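Arkdale bench notebook
December 21, 2020
Bin picking, gathering examples, block set

Long day on the KUKA, and a good one! I wanted the last big batch of grasps in before we all disappear.

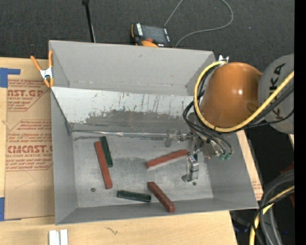 Total for the set now stands at 963 attempts, counting the ones where the fingers closed on thin air. I'm keeping those in. Jillon threw its misses away back in February and ended up with a model that was wildly sure of itself about everything, so the misses get saved and labelled like the rest.

Routine was the same as last week: tip the blocks in, let the arm pick and drop, and every 20 attempts go in and stir them up by hand (pendant in the other hand, please, whoever does this next). I tried stretching it to 32 between stirs and didn't like it. The blocks drift up against the walls and you get the same awkward corner grasp over and over, which pads the numbers and teaches it very little.

The green ones are a pain. They're dark and glossy and when the overhead lights are on they throw a shine that the depth readings don't care for at all. The red ones come through much better. I did one run with the lights off and one with them on, and both are saved under Provex, in folders that say which. Don't merge them yet! I'd like to see whether mixing the two helps before we lose track of which is which.

Other bother: blocks lying along the bottom of the slope. The finger wants to come straight down and the slope is in the way, so the planner gives up, waits, then gives up again. I've set the timeout to 10 seconds and logged those as "no plan", separate from a miss. Bevan's script lumps the two together, so it needs changing before anyone trains on this lot. I had a go and broke the date sorting, so I've put it back as it was.

Still to do: check the clamp on the bin before starting, redo the hand-eye calibration, and copy today's runs to the big drive (some are only on the bench machine). Oh, and the success labels from this morning want a second pair of eyes, I was doing them before coffee.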